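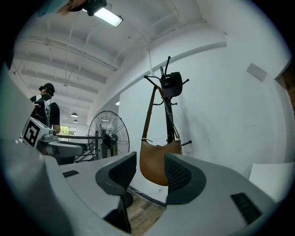
Filed under: Money, Robots

What the spreadsheet didn't know

Friday, July 6, 2018

I spent most of January building a budget for robot equipment, and I was proud of it. It had tabs. It had a tab explaining the other tabs. The plan was to buy a pair of hand-held grippers, collect demonstrations of everyday tasks with them, and worry about a proper arm when we had something worth teaching it. Sensible people would start with the small purchase, I wrote, in a paragraph I have since deleted.

The grippers themselves were easy. We got quotes from two suppliers, Wanon and Bergeron, and they came in close enough that we picked on lead time. Bergeron promised faster. I will let you guess how that went. (Bergeron did send a very nice apology, and a tote bag.)

What I had failed to budget for was everything that touches a gripper. Pads, for a start. The grip pads on the inside of the fingers are a wear item, like brake pads or my patience, and I had put down zero spares. Then there is carrying the thing. A harness sounds like a luxury until you have held a gripper at waist height for a whole afternoon and tried to pick up a fork at dinner. Ours went on the second order, together with a second shipping charge, which could have been the first shipping charge if I'd asked anyone who had done this before.

Printed markers cost almost nothing, so naturally I spent an entire evening pricing them. Cables I did in one line: "cables, misc." The final figure for cables, misc. was $1,348. I have been over the receipts and I can't find a single stupid purchase in there. They are all reasonable cables. There are just so many of them, and each one is a little shorter than it needs to be.

Then the room. We're in the long space at Grevside now, white walls, wood floor, big window at the far end, and I assumed the room would come with room things. The budget has a line for a workstation. It has no line for a fan, and a fan is on my list of things I would now buy before any computer. Nor does it have a line for a coat rack, and I would argue for one of those too, with a straight face, in front of whoever signs the checks. People have bags. People have caps. If you don't give the bags a hook, they go on the table, and the table is where you're trying to work. I priced a whole storage cabinet before I got that far.

So if you're planning something similar, my method these days is crude. Take the quote for the hardware and add 40 percent before you show it to anybody. Put spares on the first order. Write the cables out one by one, with lengths, even though it is tedious and you'll feel like an electrician's accountant. And walk the room with a tape measure before you order the table. I ordered from a floor plan.

The arm is still on the wish list. Prikholm has one I like, at a price I don't, and their sales page says "contact us," which in my experience means sit down first. I've started a new spreadsheet for it. So far it has one tab, and the first line is a fan.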